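Tidov table – FAQ

Same questions keep landing in the inbox so putting the answers in one spot. Last updated 8 June 2022. If yours isn't here, email and put the order number in the subject line. Please.

What wood is it?

Light wood top, pale, visible grain. Every one comes out different. Some have long straight-ish lines, some have the big curvy arches. We can't pick a pattern for you, sorry, they go out in the order they come off the shelf.

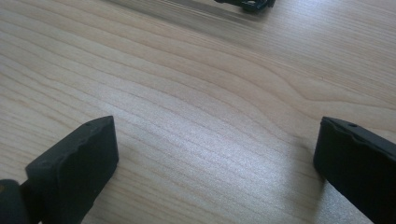 Does the color change?

Yes, a bit. Warms up over the first year or so, faster by a window. If you keep something parked in one spot it'll leave a paler patch underneath. Move your stuff now and then.

Mine looks almost white in places. Is it faulty?

Nearly always light bouncing off the finish. Look at it from the other side of the room, or in the morning. Still white from every angle – send us two photos and we'll take a look.

How do I clean it?

Damp cloth, then dry cloth. Little dish soap if it's greasy. No bleach, no scouring pads, no furniture polish (it goes streaky and then you'll be emailing us about streaks).

Water rings?

Wipe up spills same day. Old rings sometimes fade on there own, sometimes not. The Pokivon care kit helps with light ones. Deep ones need sanding and that voids the finish warranty.

Are the corners sharp?

No, rounded. Still a table though. Still hurts at toddler height.

Can I put a wire basket on it?

Yes. Most asked question by miles. Wire mesh is fine to stand on the wood, just don't drag it. Lift, put down. If the bottom edge feels rough stick felt pads on, any hardware store has them. Middle of the table is better than the edge, especially if you load the basket up. 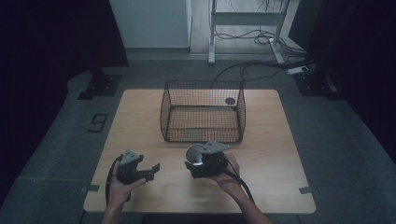
What should go in the basket?

Whatever normally ends up loose on the table. Mail, remotes, chargers, crayons. Small things fall through mesh so put a liner or an old dish towel in first. No wet stuff, it drips straight through onto the wood.

Is the basket included?

No. Table only. The Skurnar mesh basket is sold separate, comes in black.

How much weight can the table take?

80 lbs spread out. Not for sitting on, not for standing on to change a bulb.

Does it work on carpet?

Yes. Thick carpet can make it rock a little, so push down on each corner after you set it up and give it a day to settle. Then tighten everything once more.

Do you deliver?

Within the Escobedo area, yes, 69 dollars flat. Outside that it goes by freight and we quote you first. November gets busy, order early.

Returns?

30 days, unused, original box. Threw out the box? Call before you send anything back.

Who do I talk to about a scratch or missing part?

Margareta Ilie handles all parts and repairs. She's in weekday mornings. Photo of the damage plus order number and she'll usualy get back to you by the next day.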